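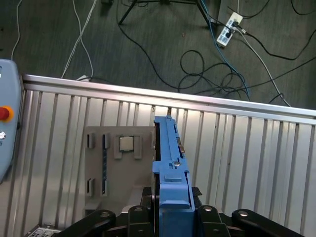
## 4. Setting up the upright fixture plate

This section covers mounting the Brollow fixture plate at the bench, seating a CPU chip in its holder, and looking after the plate between jobs. Read section 3 first if the mounting block has not been leveled.

The plate stands upright on a gray mounting block. The chip holder is near the top center, and the four dark slots are on the left portion, two above and two below, with the thin blue circuit strip between the upper and lower pairs.

### 4.1 Before you start

You need:

- the fixture plate and its mounting block
- two clamp screws from the Pathak hardware bag
- a hex key
- a lint-free cloth
- a grounded wrist strap

Wipe the plate with a dry cloth. Do not use solvent on the gray tabs or brackets.

**Caution:** Wear the wrist strap whenever a chip is in the holder or on the bench beside it. Keep chips in their trays until step 4.3.

### 4.2 Mount the plate

1. Set the mounting block on the bench so that the plate will stand in front of the ribbed aluminum barrier panel. Leave at least 70 mm between the two.
2. Lower the plate onto the block with the chip holder at the top. The plate should drop in under its own weight. If it stops partway, lift it out and check the block for grit.
3. Start both clamp screws by hand, then tighten them a little at a time, going from one to the other.
4. Push gently on the top corners. If the plate rocks, loosen the screws and repeat step 3.

**Note:** The top rail of the barrier panel is not a reference edge. Level the plate from the bench surface.

### 4.3 Seat the chip

1. Hold the chip by its edges with the silver face toward you.
2. Rest the bottom edge on the lower tabs of the holder.
3. Tilt the chip back until it lies flat between the side tabs. There are no tabs across the top, so you can lift it out the same way.
4. Check that the chip sits square. A chip that leans to one side is usually caught on a side tab – take it out and start again.

**Caution:** Do not press on the middle of the chip.

### 4.4 Check the slots and strip

1. Look into each of the slots and clear out any dust with dry air. Hold the nozzle about 28 cm away.
2. Check that the brackets along the slot edges are firm. A loose bracket can be replaced on its own (order from the Plaltthorpe parts desk).
3. Look over the blue strip for lifted ends. Do not bend it or scrape the printed markings.

### 4.5 Storage

Remove the chip first. Loosen the clamp screws, lift the plate straight up and store it flat in the Jundau case, slots facing up. The block can stay on the bench.

Damaged tabs should not be glued or filed. Send the whole plate back with a short note of the fault, marked for Dušan Dumitrescu, Fixture Repairs.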